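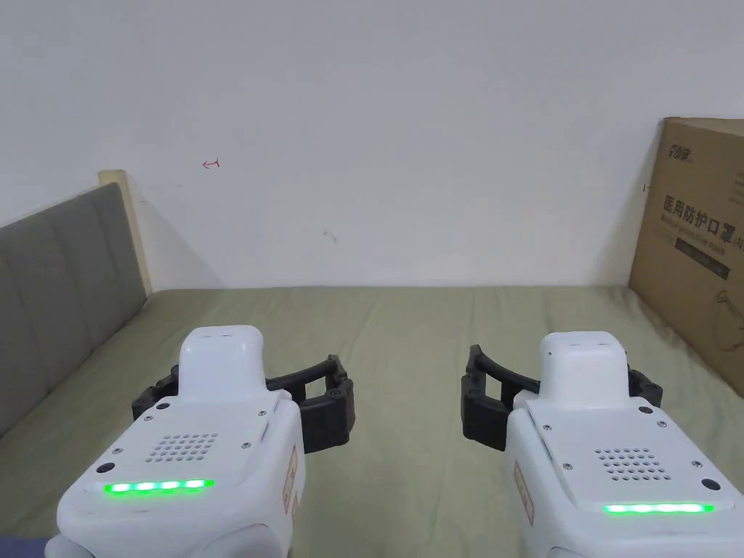
Stasgate Robotics Club – Gallery: The Bed-Making Project

Welcome to the gallery page of our club. We are a student group from Stasgate, and this term we work on one question which sounds very simple: can a machine learn to make a bed? We started in February, and the project is still open, so this page will grow a little when we have time.

We are taking part in the student round of the Anatside Household Challenge. The rules ask each team to choose one ordinary job at home and to collect its own recordings of people doing it. Our team chose bedding, partly from ambition and partly from laziness, as most of us do not make our beds in the morning. In the same round there are teams for folding towels and for setting a table. We wish them luck, but not too much.

What we record

Each person works with two grippers, one in each hand, and does the job slowly from start to finish. A recording is called a "take". One take is one task, for example pulling a corner straight or smoothing the sheet from the middle to the side. If the person stops to think for a long time, we throw the take away and begin again. This happened very often in the first weeks.

The grippers

Left and right have the same layout: a white body, a perforated patch on the top face, a strip of green light below it and black segmented fingers at the front. In the club we call them "the twins", although every member has a favourite one.

The scuffs and grey smudges on the left one do not disturb the work. We clean the housings with a damp cloth, and we ask new members not to use anything stronger.

The finger pads are the part which we discuss most. Cotton is thin and it likes to escape. When you close the fingers too early you catch only air, and when you close them too late you catch a big handful and the sheet comes out of its place on the other side. Our best advice is to go down to the mattress first, wait one moment, and then close.

The sheet

We use a plain sage-green sheet for most takes. Before this we tried a striped one, and the opinions were divided. The stripes help a person to see if the sheet is straight, but our programme became confused by them. Plain green shows the folds well enough, even the soft ones, and it is kind to the eyes when you must look at recordings until nine in the evening.

A long diagonal crease is a good exercise for beginners. Put both hands on the two sides of it and move them apart without lifting. It is harder than it sounds! With your own fingers you feel the tension of the cloth, but with the grippers you must learn to see it.

The corner at the headboard

The headboard is grey and padded, with vertical channels, and behind it stands a post of light wood. For us this is the difficult side of the bed. There is not much room for the fingers, and the hand which is nearer to the wall must turn more than feels natural. Two members have already asked to move the bed. The answer is still no, because all earlier takes were made with it in this place and we want to compare them.

What comes next

The next job is the pillowcase. We have borrowed a good method from the Umard school team, who hold the open side with one gripper and shake the pillow down with the other. We do not know yet if it will suit our fingers, which are wide on one side and shorter on the other. After that we would like to try a duvet cover, but Rolland, our partner club, has warned us that it took them the whole spring.

If you study in Stasgate and want to join, please come to the club room at five in the afternoon. You do not need to know programming. It is useful if you are patient, and please wear sleeves which you can roll up – wide ones catch on the bedding and spoil the take.

Back to all galleries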